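Kunditz puts a robot arm on the server recovery line at Jorkow

JORKOW – Old servers come through our door by the lorryload, and for as long as I've worked at Kunditz we've taken them apart by hand. This month that changed a bit! We've switched on our first robot arm at the Jorkow workshop, and as I run the recovery floor (and have the sore thumbs to prove it) I was asked to write this one myself.

The arm does one job for now. It takes processors out of server boards so they can be tested and sold on for a second life. It's fiddly work, the chips are small and the pins in the socket underneath bend if you so much as look at them wrong. We did 1,016 by hand in our last full month before the arm arrived. In the first full month with it running we got to 1,307, with the same crew and no extra weekend shifts, and I'm very pleased with that.

What I'd rather talk about is the people, though. There are 30 of us on the floor and everyone has kept their job, with the same pay and hours. The four who used to spend whole days bent over sockets have trained as cell operators with Ayala, the firm that built and fitted the arm for us. They load the cases, watch the screens, sort out the odd machine that has been bashed about on the way in, and decide what's worth saving. Two of them had never touched a robot before January and now they're the ones I ring when it sulks.

It hasn't all been smooth. The first week was slow, we had to move the benches twice, and there was a long discussion over who gets to press the stop button (everybody does – there's one at each end of the cell). Some of the team were worried, and they told me so, which I was glad of. We now have a short chat at 8.15 each morning where anyone can say what's getting on their nerves, and the arm's speed has been turned down once already after one of those.

The chips that pass testing go to Tisance, who fit them into rebuilt machines. Memory and drives are still pulled by hand, and the cases go for scrap metal at the end as they always have.

We're opening the workshop to neighbours and anyone looking for work with us on a Saturday morning soon, and the date will go up at the gate. Come and have a nose round!

At the processor socket, Jorkow workshop: 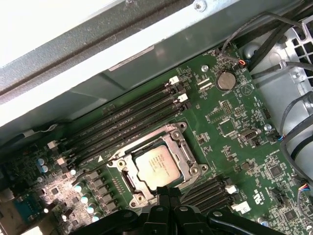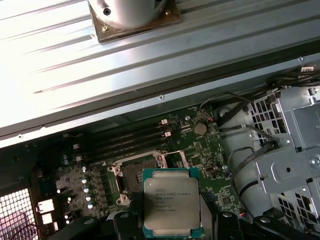
Will Kunditz be cutting jobs once the arm has settled in?

We have no plans to cut any jobs. The arm has taken over one task, the people who did that task have moved to running the cell, and we expect to keep the floor at its present size.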